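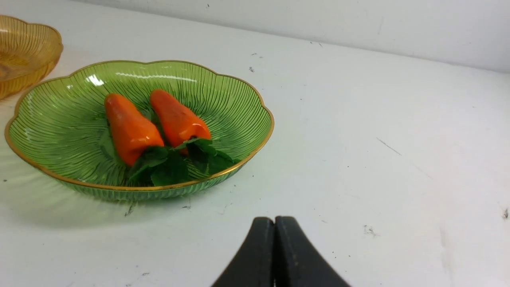 Santeri Vainio would like it known that he had given up on the Kivness glass and china swap, and that he is very pleased to have been wrong. He told us so over coffee in the Arkari hall, where the swap came back in June after a gap of 4 years, and he told us again on the way out to the parking lot, with a box of cake plates under one arm.

It really was a lovely turnout. The doors opened at 8 and by then the line already reached past the bike racks, with people holding their dishes wrapped in towels and old sweaters (one family had used a sleeping bag, which did the job perfectly well). Almost 60 households brought something to trade, and most of them stayed a good deal longer than they had planned, as tends to happen when there are cinnamon rolls.

The rules haven't changed since the old days. You bring clean pieces without chips, you get a paper ticket for each one, and you spend your tickets on whatever takes your fancy. Colored glass went fastest, green above all, and anything with a gold rim was spoken for before the second pot of coffee was ready. Plain white saucers, poor things, were still stacked up at closing time, and the Suominen bakery has kindly taken the lot for its new back room.

There was a repair corner too, run by two sisters from Grasalov who showed a very patient crowd how to glue a cup handle so that it stays put. They ask us to remind everyone that a mended cup is best kept for pencils or flowers, and that gold rims should never go in the microwave.

A smaller swap, for kitchen linens and baking pans, is planned for the fall. Anyone who left a blue casserole lid behind can pick it up at the hall office.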